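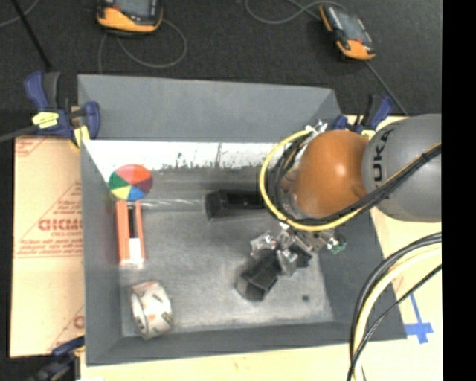

Why Did the Robot Stop?
Reading time: 2 minutes

A robot arm can pick up a block many times without growing tired. It can also make mistakes. The Altstead Robot Workshop keeps a record of each mistake so that it can be studied.

One such mistake took place on 27/08/2022. The arm was told to lift a block out of a tray. It moved down, closed its fingers and came up with nothing. Then it went down again, too far, and pressed on the floor of the tray. The arm felt the push and shut itself off. This is called a protective stop. No person was hurt.

What had gone wrong? A robot does not know where a block is unless it is given the right numbers. The tray had slid a short way during the morning, and the robot was still using the old numbers. It reached for the place where the block used to be.

A tray must be held firmly. Clamps grip its edges and keep it from sliding. At Altstead, one clamp had not been tightened all the way.

Afia Quaye, the workshop's safety officer, wrote new rules after the stop. Every clamp is checked before the arm is switched on. The arm moves slowly on its first try of the day. Hands stay out of the tray while the power is on, even when the arm is still, as a waiting robot may start again without warning.

Children who visit a robot workshop must stand behind the marked line and ask an adult before touching anything.

Comments (3)

Yaa Lamptey: My class read this together. They wanted to know if the robot was broken afterward.

Altstead Robot Workshop: It was inspected and had no damage.

Laryea: how does it feel a push if it has no skin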